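Tasimholm student robotics club: the cutlery round

Our club signed up for the Cosorlow challenge in July, after a talk that promised kitchens would run themselves within 3 years. I have my doubts – so do most of our members – but the cutlery task looked like a fair test of the claims.

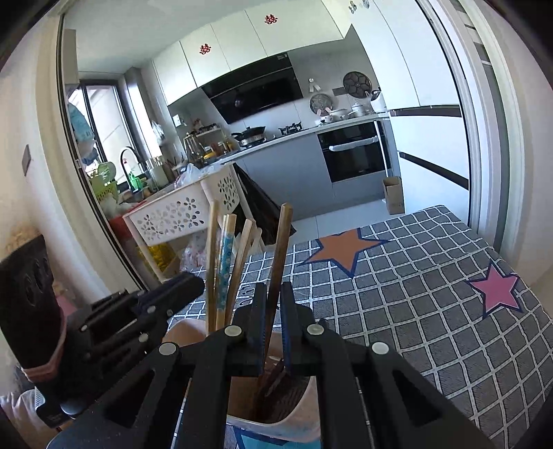

Chopsticks, between the fingers and all round them. 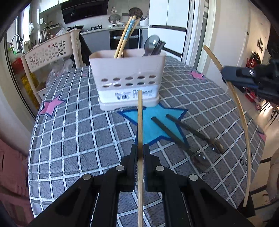

One chopstick in the grip, the bundle behind.
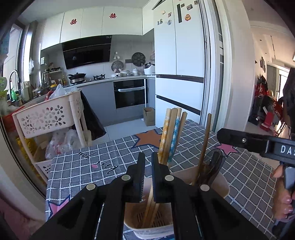
Scoring is where I part company with the organisers. Dogar, last year's winners, posted 141 points, and the rules never say how many tries that took. A single plain chopstick held upright, as in the second picture, would earn full marks under those rules, and I'd want to see it done 34 times before I called it a skill. Our own log goes to the Rivora round on Tuesday, failures included.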